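Farklow Neighbors Help - Kitchen and Home

Plastic bowls gone cloudy and sticky, can they be saved?

Asked by Ilaria Zuccaro, July 8, 2020
Viewed 1,160 times - 4 people are following this question

I have a set of plastic mixing bowls that I use almost every day for salad, dough and popcorn. Since March they have had a tacky feel on the outside and a dull film on the inside. Dish soap and hot water don't touch it. The film looks gone while the bowl is wet and comes back when it dries. They go in the dishwasher maybe twice a week, bottom rack because they don't fit on top.

I would like to keep using them. Is there something that takes this off, or is the plastic breaking down? We have hard water here if that matters.

2 answers

Takumi Yagi
Accepted answer - 148 people found this helpful

You probably have two different problems and they need to be done in order.

The sticky part on the outside is old cooking oil. A thin coat gets left behind by each wash and the heat of the drying cycle sets it. Make a paste of baking soda and a little water, spread it on with your hand, leave it 20 minutes, then rub with a soft cloth. Don't use the green side of a sponge. It will scratch, and then the scratches hold more oil. Rinse, feel for sticky spots, and do those again. The spot under the rim usually takes two tries.

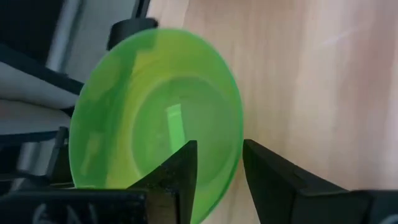
The film on the inside that vanishes when wet sounds like minerals from your water. Fill a sink with equal parts warm water and white vinegar, enough to cover the bowls, and leave them half an hour. Wipe, rinse, and dry with a towel right away. If you let them air dry you will put a new layer of minerals straight back on.

If there is still haze after both steps, run a fingernail across it. If it feels rough, it's wear in the plastic itself and no cleaner will fix that. Dishwashers do this over time, mostly on the bottom rack near the heater. The bowl may still be fine for popcorn or for holding fruit, but I would stop using it for anything greasy - it will just get sticky again. If you see small cracks, throw it out.

After that, wash them by hand. It takes a minute.

Comment from Ilaria Zuccaro: The baking soda worked on the outside. I had to do the biggest one three times. Vinegar got most of the inside but one bowl is rough like you said, so that one is going to the garage for clothespins.

Ruggiero
6 people found this helpful

I just use rubbing alcohol on a paper towel. Takes the sticky off in a few seconds. Wash it after. Never tried it on the white film. Don't do it near the stove. Might not be good for every kind of plastic so try the bottom first.

Also check your rinse aid, mine was empty for months and I didn't know.

Comment from Takumi Yagi: Good point on the rinse aid. I'd skip the alcohol on clear hard plastic, it can cause fine cracks.

Related questions
Tomato sauce stains in storage containers
Wooden spoons smell like onion after washing
Is it worth getting a water softener in Farklow?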